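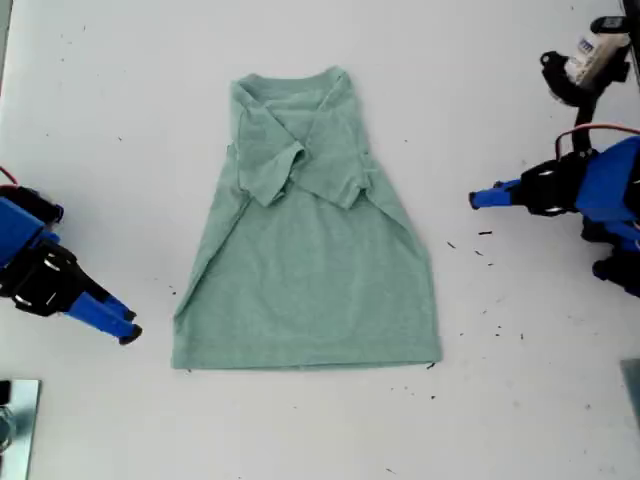
Folding T-Shirts Without Losing the Afternoon

There are people who own 40 T-shirts and can find the one they want. Their secret is dull. They fold every shirt to the same width.

Start with a flat surface at hip height. A bed will do if you enjoy backache and shirts that slump in the middle. Lay the shirt face down, collar away from you, and smooth it from the center out with the flat of your hand. Two passes are plenty. You are not icing a cake.

Next come the sleeves, which is where most folding goes wrong. Turn each one in across the back until they overlap near the middle. They won't match perfectly and they don't need to, but they do need to lie flat, because a bunched sleeve makes a lump you will meet again in the drawer.

Now bring in the sides, one at a time, so the shirt becomes a long strip. Fold the hem up to just short of the collar, then fold in half again. If it stands up on its own, file it upright like a folder. If it faints, fold it in thirds next time.

A few other things learned on laundry day at Ellell:

Heathered knits hide small creases very well. Solid black hides nothing and collects lint out of spite.

Fold soon after drying. A shirt left in the basket overnight will look as if it was last pressed in 1492.

Ribbed collars stretch when you hang wet shirts by the neck. Pin them at the hem, or lay them flat on a towel.

Cardboard folding boards work fine, and the side of a shipping box works as well as a bought one. Cut it to the width of your drawer divided by however many rows you want, less a finger's width for optimism.

Shirts with big rubbery prints go print side out. Folded against itself on a warm shelf, the print can stick, and peeling it apart is a sad little job.

Socks are on their own page.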